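About Pelletier

Pelletier is a textile testing laboratory. We measure the physical properties of woven, knitted and coated fabrics for mills, garment makers and contract furnishing suppliers, and we issue written reports on the results. We do not manufacture, sell or certify fabric.

The laboratory was set up by Hongmei Mao and Fletcher Tomoana to handle abrasion and pilling tests for upholstery mills. Tensile, tear and seam slippage work was added later, followed by colorfastness to light, rubbing and water. Dimensional stability after washing is now the largest part of our workload.

Samples are logged on arrival and given a job number that stays with every cut piece. Before testing, specimens are conditioned at controlled temperature and humidity until their weight is stable. Clients sometimes ask us to skip conditioning to save time. We will do this for screening work, and the report will state that the specimens were tested as received.

Minimum sample size for a standard physical panel is one full-width piece, 100 cm long, with the warp direction marked. Coated fabrics and pile fabrics need more; ask before cutting. Please do not fold pile fabrics for shipping – roll them on a tube, face out.

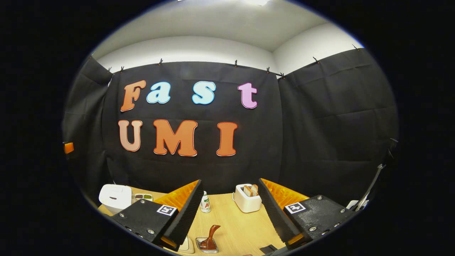
Turnaround is 7 working days for a standard panel. Lightfastness takes longer and depends on the exposure level requested. Wash testing is quoted by the number of cycles. Jobs received after 3 p.m. are logged the following working day.

Tested remnants are kept for 90 days from the date of the report and then discarded, unless the client has asked for their return in writing. Reports are kept longer and can be reissued under the original job number.

People

Hongmei Mao is laboratory manager and signs all physical test reports. Zixuan Kang runs the colorfastness section, including visual grading. Shaohua Yan is responsible for calibration and equipment records. Ruoxi Kong handles sample intake, quotations and shipping. Fletcher Tomoana no longer works at the bench but reviews disputed results and advises on test selection.

Data and records

Job tracking and raw readings are held in Ferilis, our in-house database. Instrument readings are entered directly where the equipment allows it and by hand where it does not. Hand entries are checked by a second person before a report is released. Clients may request the individual specimen values behind any reported mean.

Subcontracting

Flammability tests are not carried out on our premises. They are passed to Gruvau with the client's agreement, and the results are issued under Gruvau's own report number.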